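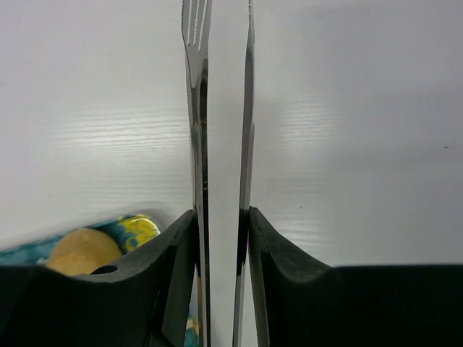

4. Results

4.1 Who is speaking in the engagement story

The first question of this study was how often a celebrity engagement is told by the couple themselves and how often it is told by another person. As explained in Section 3, the material consists of 3297 engagement stories from three outlets: the website Kilovari, the weekly magazine Kurlow, and the entertainment pages of the Nelport daily paper. We call a story "self-told" when the main facts come from a post, a statement or an interview by one of the partners, and "source-told" when they come from an unnamed friend, an insider or another outlet. Stories which mix both were placed in the category of the speaker who appears first in the text.

Self-told stories are the larger group in all three outlets, but the distance between the groups is not the same. On Kilovari the great majority of the stories begin with a social media post, and very often the post is quoted in full. In Kurlow the source-told stories are almost as many as the self-told ones. The Nelport pages stand between the two, although their numbers are small and we do not want to draw a strong result from them. The distribution by year is given in Figure 3.

Figure 3. Self-told and source-told engagement stories by outlet and year of publication. Mixed stories are counted by first speaker.

It was expected that the magazine would use more unnamed sources, as it has a longer time between writing and publication and the post of the couple is already old when the issue is sold. What we did not expect is that the unnamed source in Kurlow seldom brings a new fact. In most cases the source repeats that the couple is "so happy" or that the families "could not be more excited," and the date, the ring and the place of the proposal are taken from the post. The source is therefore used mainly for feeling. We will return to this point in Section 5.

4.2 The proposal as a small plot

For the second question we read a smaller group of 200 stories closely, chosen at random from the self-told category. Each story was divided into 5 steps: the first meeting, the time of doubt, the plan, the question, and the announcement. The steps were marked in Temba, and two coders worked on every text without seeing the marks of the other. Where they did not agree, the text was discussed until one solution was accepted by both.

Few stories contain all steps. The question and the announcement are nearly always present. The first meeting is present in more than half of the texts, usually as one sentence near the end, and it is often copied with small changes from an older article of the same outlet. The time of doubt is the step which is most often missing. When it does appear, it is in stories about couples who had separated before and came back together, and then it can take more space than the proposal.

There is also a difference between actors and athletes. In stories about athletes the plan is frequently connected with the season: the question is asked after a final, or during the weeks without matches, and the writer explains this calendar to the reader. For actors and singers the work is mentioned as a title only – a film, a tour, an album – and it has no role in the plot. We found no clear difference for television hosts, who were a small group.

4.3 Corrections and later changes

Some online stories were changed after publication. We saved each Kilovari page twice, the second time in March, and compared the versions. Roughly 100 pages were not the same in the second version. Most changes were small, for example a corrected age or a new link to a wedding story. In a few cases the headline was rewritten after the couple had ended the engagement, while the body of the text stayed in the present tense, so that the page now speaks in two times at once. The print magazine can of course not be changed in this manner, and its corrections, when they exist, are printed in a later issue without the original text beside them.

For the analysis in 4.1 and 4.2 only the first saved version was used. The later versions are treated separately in the next section, together with the reader comments.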